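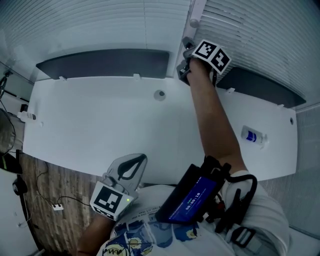

Apinya Saithong wrote in after her first afternoon with the Trukine kit that she wished she had read section 5 before section 4, so we've put the two together. Thanks, Apinya! It reads much better this way.

5. Your first recording with the Trukine hand-held pair

You'll be surprised how fast this goes. Once the harness fits, most of the learning is in the wrists.

1. Put on the harness and snug the straps until the display sits flat on your chest. Lean forward a little. If it swings, take up the slack at the shoulder.

2. Pick up one gripper in each hand. Squeeze and release each one a few times, all the way open and all the way closed.

3. Check the marker cubes. The faces should be clean, with no tape, stickers or fingerprints over the black patterns.

Note: a dry cloth is plenty. Alcohol wipes dull the print, and we learned that on a cube we were very fond of.

4. Stand close enough to reach the far edge of the table without going up on your toes. Lay out your objects. Bottles are great for a first try (we still warm up with them), and one lying on its side is a nice challenge.

5. Start the recording and watch for the timer to begin counting on the display. Hold both grippers still for 5 seconds, then begin your task.

6. Work at a calm, even speed. Reach, close, lift, set down, open. Keep the cubes facing up or toward you as much as you can, and try not to cross your arms.

Caution: look at the floor before you step sideways. Power cords and a person staring at their hands are a bad mix.

7. Stop the recording before you put the grippers down. Clips longer than 260 seconds are split into two files, both with the same name and a letter at the end.

If the display shows code 915, a cube has been out of view too long. Bring both hands in front of you and wait for the code to clear. Code 1157 means the storage is full; see Moving Files to Loltwood.

Left-handed users can swap the pair under Settings, Hands. Do this before step 5.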